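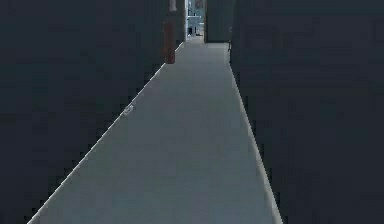
Matow lernt fahren, Teil 4: Flur und Bad in der Simulation

Seit September baue ich in der Gemeinschaftswerkstatt in Peston an einem kleinen fahrenden Roboter. Er heißt Matow und soll irgendwann bei mir zu Hause zwischen den Zimmern unterwegs sein, ohne an jeder Schwelle hängen zu bleiben. Das Fahrgestell steht, die Motoren laufen, aber die Navigation taugt noch nichts. Deshalb bin ich diesen Monat fast nur am Rechner gesessen und habe in der Simulation gearbeitet.

Die Wohnung dafür habe ich nicht selbst modelliert. Sie stammt aus dem Szenenpaket Cartwright, das auf meinem alten Rechner gerade noch flüssig läuft. Die Texturen sind grob, und an den Kanten flimmert es etwas. Für meine Zwecke reicht das. Wichtig sind mir Wände, Durchgänge und Dinge, die im Weg stehen können.

Der Flur ist die leichtere Aufgabe. Zwei lange dunkle Wände, dazwischen heller Boden, hinten geht es in einen helleren Raum. Matow soll dort mittig bleiben. In der ersten Version zog er immer nach links. Der Fehler lag im Regler, ich hatte bei der Abweichung ein Vorzeichen vertauscht. Danach habe ich 800 Durchläufe über Nacht rechnen lassen, 37 davon endeten an der Wand. Fast alle beim Anfahren aus schräger Stellung, da muss ich noch einmal ran.

Das Bad ist schwieriger. Viel freie Fläche, und die Wände geben wenig her, woran man sich orientieren könnte. Toilette und Waschbecken stehen am Rand. 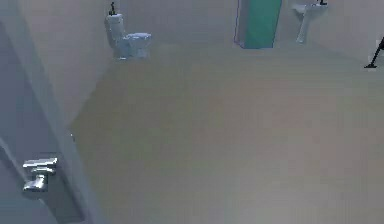
Mein Kartenprogramm hatte vor allem mit dem Fuß des Waschbeckens Probleme. Oben ist das Becken breit, unten steht nur eine schmale Säule. Der simulierte Abstandssensor sitzt bei mir 18 cm über dem Boden und sieht nur die Säule. Für Matow selbst ist das egal, er passt unter das Becken. Wenn ich ihm später den Aufbau mit dem Korb gebe, passt er nicht mehr. Also trage ich das Becken jetzt mit seiner vollen Breite in die Karte ein, von Hand.

Flache Sachen am Boden sind das zweite Problem. Die liegen unter der Sensorebene und tauchen in der Karte gar nicht auf. Ich probiere das im Moment mit einer zweiten Auswertung über das Kamerabild. Der helle Boden hilft dabei, dunkle Gegenstände heben sich gut ab. Für das Training habe ich 4,000 Bilder aus dem Simulator gespeichert. Beschriftet ist bisher nur ein kleiner Teil.
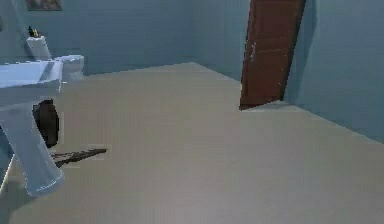
Waschbecken und Tür im simulierten Bad, rechts vom Säulenfuß ein flacher dunkler Gegenstand am Boden.

Als Nächstes kommt die Tür dran. Öffnen kann Matow sie nicht, er soll nur erkennen, ob sie zu ist, und dann umdrehen. Den Motortreiber von Prulbridge habe ich inzwischen auch eingebaut, dazu schreibe ich etwas, wenn er eine Weile gelaufen ist.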